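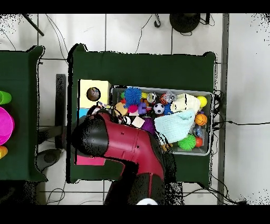 How full can a mixed toy bin be before it stops being useful?
Fill it to the rim at most, with the largest balls on the bottom and anything flat or soft folded against one side. Past that point the round items roll off whenever something is pulled from the middle, and the bin has to be refilled by hand.

Toy Bins, Sorting Room, Parkholm
Posted 2023-10-30 by Taner Kocabaş

This page covers the mixed bin used at the Parkholm toy library. The library holds 1,714 toys on its loan list. Of these, 308 are balls or ball-shaped items, and they cause most of the storage trouble. Blocks stack and puzzles have boxes. Balls do neither, so they end up in shared bins together with whatever else is small enough to fit.

The bin in the picture is gray plastic and sits on a table with a dark green cloth cover. The cloth was Güven Şimşekoğlu's suggestion. On a bare tabletop a dropped ball travels to the floor. On cloth it usually slows down first.

Notes on the contents

Sports balls. A black-and-white soccer ball, a yellow tennis ball and an orange ball with a basketball pattern. Items with a hard or felt surface get wiped with a damp cloth and go back the same day.

Spiky balls. Blue, green and purple. The spikes collect lint from anything knitted, and the light blue knitted cloth lying across this bin is a good source of it. Shake cloths out before they go in.

Clear and shiny balls. The clear ones show fingerprints and scratches sooner than the rest. Check them against a light and take out any with a crack. The silver ball gets the same check.

Plush. The cream-colored toy belongs in a soft toy bin by our own rules. Plush takes up space that cannot be used for anything else, and it holds dust. It also keeps the balls from shifting when the bin is carried, so one plush toy per ball bin is tolerated.

Small parts. The white cube and the purple block toy are loose pieces as far as the catalog is concerned. Loose pieces are logged under the bin number until a matching set is found. If none is found by the next stock check, they stay in the mixed bin permanently.

Table items. The pale yellow box with the round hole in its top is stored next to the bin, not in it. A box that size would take the space of several balls. The pink pad stays on the table as well.

Sorting procedure

Empty the bin onto the cloth. Pull out plush and fabric first, then anything with corners. What is left is round and can be split by surface: smooth, spiky, felt. Large balls go back first. Medium balls go on top, and the smallest are pushed into the gaps. Fabric goes last, folded flat. An earlier version of this procedure put fabric at the bottom, and it was never taken out or washed.

One person can do a full bin alone. Two people working on the same bin tend to mix each other's piles — use separate tables.

Bins and labels

We tried two bin types. The Londberg bin is deeper and holds more, but small children cannot see what is at the bottom, and it came back from loans with the lower half untouched. The Viltley bin is shallower and has straighter walls. We changed over in August and kept the Londberg bins for dress-up clothes.

Labels are printed on Kaplan stock, 600 to the roll. They hold on smooth plastic and on boxes. They do not hold on spiky balls, felt or plush, so those items are identified by a short written entry on the bin card: color, type, surface. "Blue, spiky, ball" is enough. Two entries that read the same are acceptable as long as both items are in the same bin.

Borrowing

Mixed bins are lent whole, for around three weeks. Please do not split a bin between two households. If a ball is lost, write it on the card and return the rest. There is no charge for a missing ball. Missing pieces from boxed sets are handled separately at the desk.

Corrections to the bin cards go to Güven Şimşekoğlu. Questions about loans go to Taner Kocabaş.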